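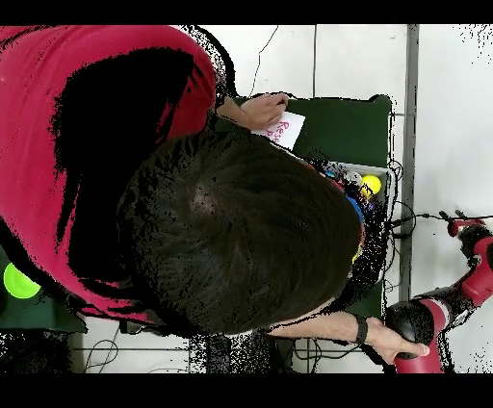
October 9, 2022

I have finally found my favourite toys for a rainy afternoon, and it's a wire tray full of odds and ends plus three wooden boxes with holes in their coloured tops! I picked the boxes up at Zasano back in April and they've been out nearly every week (best $9 I've spent all year).
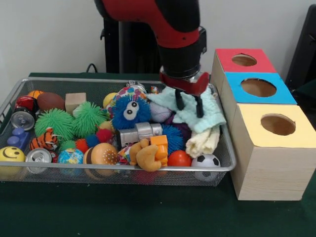 Red, blue and yellow tops, with the smiley stress ball hanging over the rim.

The fun is all in the mix. Squashy things, spiky things, hard little blocks, a bit of cloth to rummage under. I keep swapping things in, so it's never quite the same tray twice – the puffer balls are my colour highlight, and I still grin at the tiger plush. 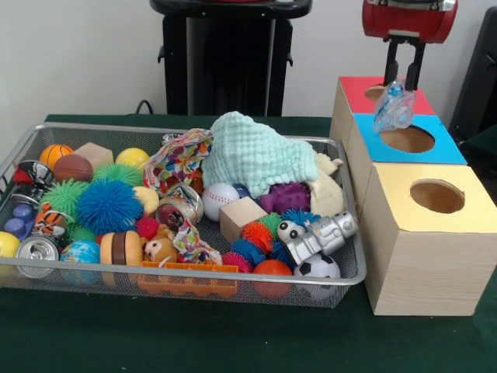

Valau wrote in to say a few scarves knotted together are brilliant for pulling through the holes, so that's next on my list.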